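Clillside House: reading a building through its repairs

Interview with Thư Đào, buildings archaeologist

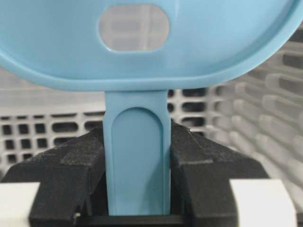 Clillside House was built as a summer residence for a family of grain merchants, extended twice, requisitioned as a military hospital, and then used as a teacher training college until the roof over the north range failed. Thư Đào has been recording the fabric since the present owner, the Fondstead Trust, took over the site. Her method is slow and mostly manual. Fill from the floor voids is lifted in small amounts with plastic hand tools, such as a light blue scoop with a raised rim and a flat, narrow handle, and is sieved before anything is thrown away. "Metal edges mark the lath," she says. "Plastic doesn't, or not so that I can measure it."

The published accounts of the house give a single building campaign for the west front. Đào disagrees. The brick below the first-floor string course is laid in English bond and the brick above it in Flemish bond, and the mortar changes at the same level. "You can have a change of bond within one campaign if the bricklayers change," she says. "What you don't usually get is a change of bond, a change of lime and a weathered top surface on the lower work, all at one course. The lower walls stood open for at least one winter."

The building accounts, held with the family papers, stop in January and resume in a different hand. Đào had expected a gap in the money to explain the gap in the walls, but the payments for stone continue throughout. Her present view is that the family dismissed its architect and kept the quarry contract.

The best-known room is the ballroom on the east side, with its coffered ceiling and gallery on iron brackets. Guidebooks describe the ceiling as plaster. Most of it is papier-mâché on softwood frames, painted to match a plaster cornice. Yamila Pereyra, the conservator responsible for the decorative finishes, took 19 paint samples from it and found four schemes. The earliest is a flat gray-green with no gilding.

"People are disappointed by the gray-green," Pereyra says. "The white and gold is what they know from the postcards. But the white and gold belongs to the college period, and part of the gold is bronze paint that has gone brown." She does not propose to remove it. One coffer in the northeast corner has been taken back to the first scheme and will be left that way, with the later layers stepped at its edge.

The hospital years left less than might be expected. Partition lines can be traced in the ballroom floor from filled screw holes, and a hatch was cut through the service stair at tray height. Đào considers the hatch one of the more useful features in the building, as it fixes the date of the wallpaper on either side of it. The trust's first conservation plan recommended closing it up. The second plan, written after her survey, lists it for retention.

Water is the main cause of damage. The parapet gutters on the north range drain inward through lead pipes concealed in the wall thickness, an arrangement the original drawings show as temporary. Two of the three pipes had split. The replacement roof uses 2,000 slates from the Lamptey quarry, selected for thickness, and the gutters now discharge to external downpipes. The downpipes alter the elevation. "I argued against them for a year and I was wrong," Đào says. "With internal pipes you find the leak when the ceiling comes down."

Moisture in the north wall is logged by Osex sensors set at three depths. The surface readings fell quickly once the new roof was on. The deepest ones have hardly moved, and Pereyra will not begin on the plaster in the adjoining library until they do. She declines to give a date.

The chapel stands apart from the main house and predates it. It is built of rubble with dressed quoins, and its walls are 800 millimeters thick at the base. A timber in the west truss carries carpenter's marks that do not match its position, and Đào believes the truss was reused from a barn. Samples have been taken for tree-ring dating, although the timber is fast-grown and may not have enough rings to give a result.

Visitors can see the ground floor, the chapel and the terraces. The upper floors of the north range remain closed. The best view of the change of bond is from the lower terrace in late afternoon, when the light runs along the wall and the upper brickwork can be seen to stand slightly forward of the lower. Đào has asked for it to be marked on the site plan. "It's at eye level from the bench," she says. "You only have to turn your back to the lake."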